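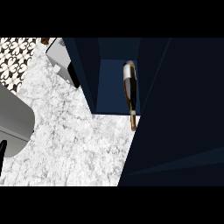
Visit notes: Driso simulation lab, Arkport

I went to the Driso open day in January mainly for the afternoon session on faults. The morning was talks in the main hall, and most of what was said there is already on their site. After lunch we were split into groups and mine went upstairs to the simulation room, where Hülya Ertürk runs the kitchen tasks.

The kitchens are all rendered. The one we spent our time on has a white marble counter with grey veins, a patterned tile floor and navy cabinets, and the job is to put a wine bottle away in an open compartment. A program called Ikum plans the arm's moves and decides when to let go. Nothing gets broken in there, so they can look at a bad run as many times as they like.

The fault she showed us was a release fault. Ikum was checking the position of the bottle's center against the compartment. If the center was past the front edge, the check passed and the gripper opened. The neck was not part of the check at all. A bottle could go in base first with its neck still out over the counter and the log would say the job was done.

They ran it 20 times for a review last fall. The log said 19 good placements. When Ertürk went back through the playback she threw out 4 of those for bottles that stuck out too far. The log had been trusted for 10 weeks before that, and she said the results from that period have all been marked as unusable.

Someone in our group asked why it mattered if the bottle stayed put. Her answer was that the next step in the routine moves other items along the same counter, and the planner treated the space in front of the compartment as free. In the simulator that gave a collision. On the real arm in the Kurtuluş workshop it would be glass on a hard floor with people standing near it. The real arm has been kept off bottle tasks until the fix is signed off.

The fix is in two parts. The release check now uses the full outline of the object, neck included. The planner also has to check the outline again after the gripper backs away, and it stops the run if any of it is over the front edge. We watched one run with the new check. It stopped before release and put up an error, and the operator had to clear it by hand. That takes longer, and the operator did not seem to like it much.

I asked if the same check covers pans with handles. It does not yet. Long handles are next on the list, then anything with a lid.

The session ran over, so we missed the workshop tour downstairs. Parking is behind the building and the entrance is on the side street. Bring ID for the front desk.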